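Ullamgate Student Robotics Club – Frequently Asked Questions
Updated March 2023

Who may join?
Membership is open to all enrolled students. No programming experience is required. Dues are $90 per year.

What is the snack counter project?
Members program a two-armed robot to fill a customer's order on a tray. The counter is stocked with packaged snacks, bottled drinks and a wrapped sandwich.
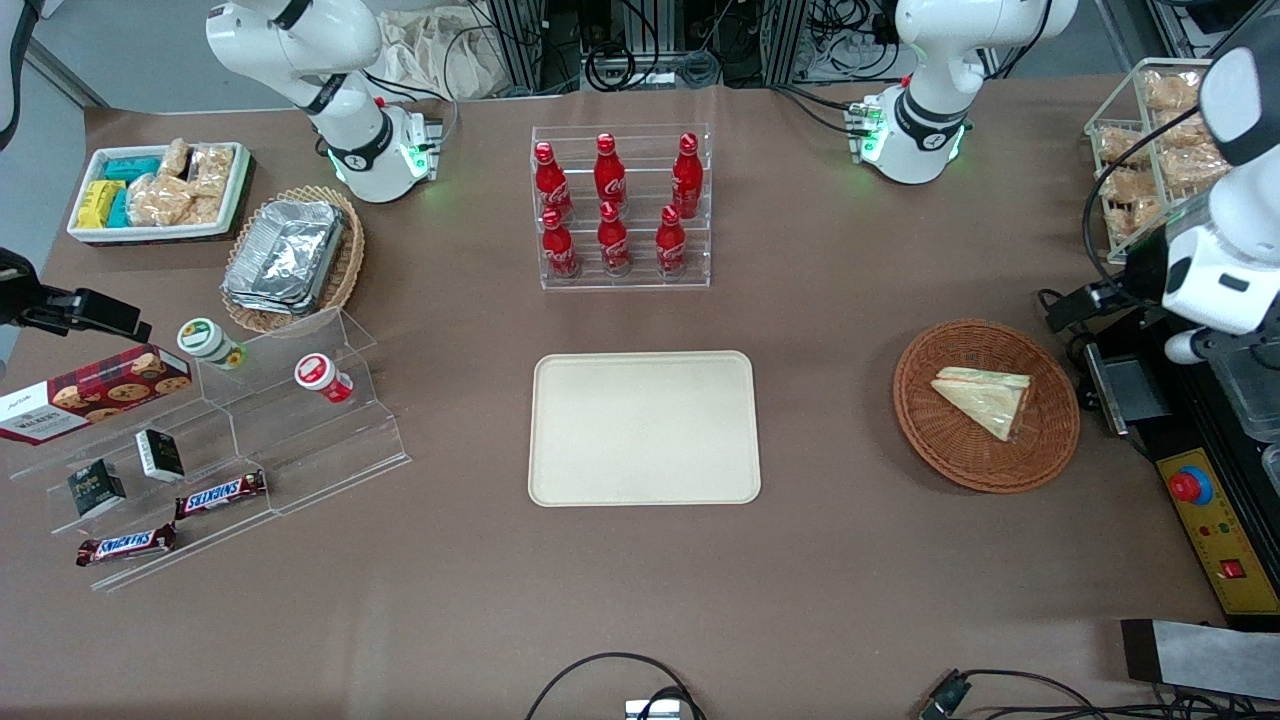 Teams of up to nine students share the station and reserve time through the club office. New members work with a mentor until they have passed the safety check.

Are real foods used?
Both real and toy items are used. Soft, film-wrapped items such as the toy hot dog are assigned to teams studying grip – the fingers must hold the item without crushing it. 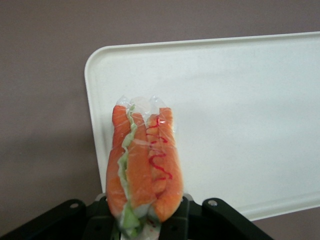
When is the Hindano Challenge?
The challenge is held in May. Each team may submit one entry.

Whom should I contact?
Questions about membership should be directed to Tracey Haworth. Questions about the station should be directed to the faculty advisor, Senthil Arumugam.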